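4.2 Clearing the tool stand

The second task was chosen because it looked dull. A workshop that has bought a robot arm wants it to tidy up, and the claims made for home-built arms usually begin there. We set ours in front of a tool stand, a set of green T-handle hex keys and an open bin, and asked for keys to end up in the bin. The arm and its mounting were put together in the shared workshop at Malia; the hand was bought finished. Control ran on Plovico, with the grasp library from Lulow left at its default settings.

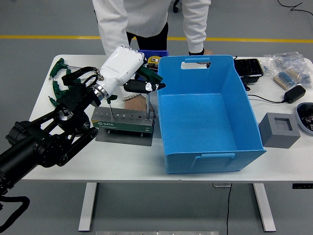
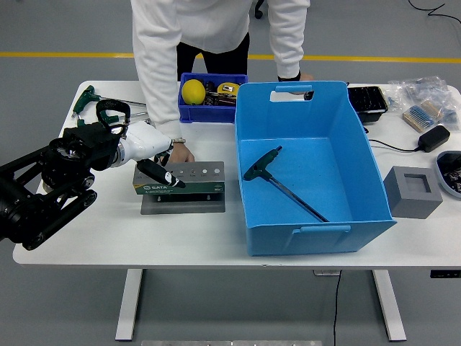
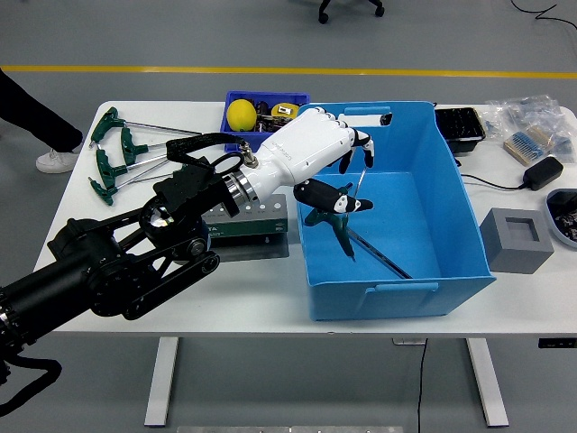 Figure 6. The hex key task on the workshop table. In the last picture the hand holds a key with its shaft reaching down into the bin.

4.2.1 What was counted as a success

Reports on shared-workshop builds are often vague on this point, and we were vague ourselves in the first week. A key that lands in the bin after bouncing off the rim has, in one sense, been put away. So has a key that the hand drops early and a helper nudges over the edge. Our first log gave a success rate of 85 per cent. When we went back through it and struck out every run in which a human hand had touched a key, the stand or the bin between the start signal and the release, the rate fell to 40 per cent. We report the second figure and would ask readers to treat the first kind with suspicion wherever they meet it, including in our own earlier notes.

People stayed close to the table throughout the trials. This was partly for safety and partly habit, and we do not think it harmless. Someone standing within reach of the stand will steady it when it rocks, and may not remember doing so when the sheet is filled in. The two authors who kept the logs disagreed on nine runs for this reason. Those runs are counted as failures.

4.2.2 Where the runs went wrong

Most failed runs failed at the grasp. A T-handle is easy for a person because we take hold of the crossbar without caring much which way it points. The hand cared a great deal. With the crossbar lying flat it tended to close on the shaft close to the handle, and the key then swung under its own weight. Several grasps of this kind held well enough to reach the bin, but the key arrived at an angle the planner had not asked for and did not know about.

Keys that started in the stand gave a different sort of trouble. Pulling a shaft straight up out of a round hole needs the wrist to rise without tilting, and the belt in the lower part of our arm had enough slack to spoil this. The shaft bound in the hole, the stand lifted with it, and the run was stopped. Tightening the belt helped for a day or so. We have seen it suggested on the Bedoya build pages that slack of this sort can be tuned out in software. We tried the suggested values and found no difference we could measure.

The bin caused almost no failures, and this ought to lower the reader's opinion of the task. It is wide, it is open at the top, and a key released anywhere over it goes in. Had we asked for keys to be put back in the stand by size, which is what a person tidying a bench would want, we doubt that any run would have passed. We made 14 informal attempts at this and abandoned them without keeping a proper record.

4.2.3 Clutter

Other items were left on the table during the trials: parts in bags, a compartment tray, a power adapter and its lead, a tape measure. It would be easy to present this as a test of how well the system copes with a messy bench. It was no such thing. The planner was given a fixed region to search and ignored whatever lay outside it, so the clutter had no chance to confuse it. A tidier table would in all likelihood have given the same numbers. We mention it so that the pictures are not taken as evidence for something we did not test.

The one way in which the surroundings did matter was cable routing. The lead at the wrist was left with a generous loop so that it would not pull tight at full reach. On some runs the loop brushed against keys lying near the arm and shifted them after their positions had been worked out. The hand then closed on the place where the key had been. A shorter lead, clipped along the links, would be the obvious repair. We had not fitted one by the time the trials ended in October.

4.2.4 Cost in time

Each run took longer than it would take a person to clear the whole table. We give no ratio, as the comparison flatters nobody and the arm was held to a low speed for the reasons set out in section 3. A fairer question is how much attention the arm needed while it worked. On our sheets the answer is nearly all of one person's, from the start signal to the release, with further time spent putting the keys back out for the next run. A device that needs watching this closely has not yet taken a job off anyone's hands, and we see nothing in the present results to suggest that a longer set of trials would have changed that.

4.3 Repeating the task with other handles

To check whether the T-shape was at fault, we swapped the keys for a set of straight-handled screwdrivers and left the rest of the arrangement as it was.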